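Holton Peg Tray - Set-up Guide
Section 7: Fitting the blocks

Revised 29/04/2021, N. Beddoe

The old leaflet says a first-time user can fit the blocks "in moments". I doubt the writer had tried it. Allow a quiet half hour and do the steps in order.

1. Put the tray on a flat, dark surface. Black is best, as white parts on a white bench are a nuisance to find.

2. Check the raised walls and the floor of the tray for grit. The Gwilliam cloth sold for this job is no better than a clean duster.

3. Stand the spare blocks upright, clear of the tray. Leave the marker patterns uncovered.

4. Hold the first block upright over its peg and lower it straight down. Stop when you feel the peg. 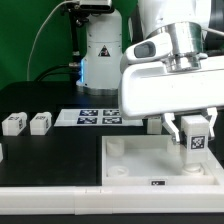 5. Let the block settle under its own weight. If it rocks, lift it off and begin again from step 4.

CAUTION: Do not push. The leaflet promises that the fit "finds itself" - it does not, and a forced block can mark the peg.

6. Look at the block from the front and from the side. It is easy to be fooled by one view.

Note on markers. Small specks and smudges on the white plastic are mostly harmless. Smudges on the black-and-white pattern are another matter, so wipe those with a dry cloth. The Bramcombe spray is supposed to keep them clean for 200 uses. I stopped believing that in November.
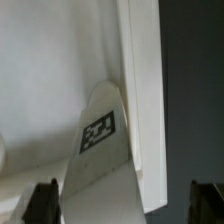

7. Wipe along the pattern with light strokes and leave the corners until last. A label that has begun to lift should be replaced (part 321), whatever the leaflet says about pressing it back down.

8. Fit the remaining blocks in the same way, one at a time.

Spare pegs are listed under Brulton part 1832. Check the size before ordering, as the printed list has been wrong before.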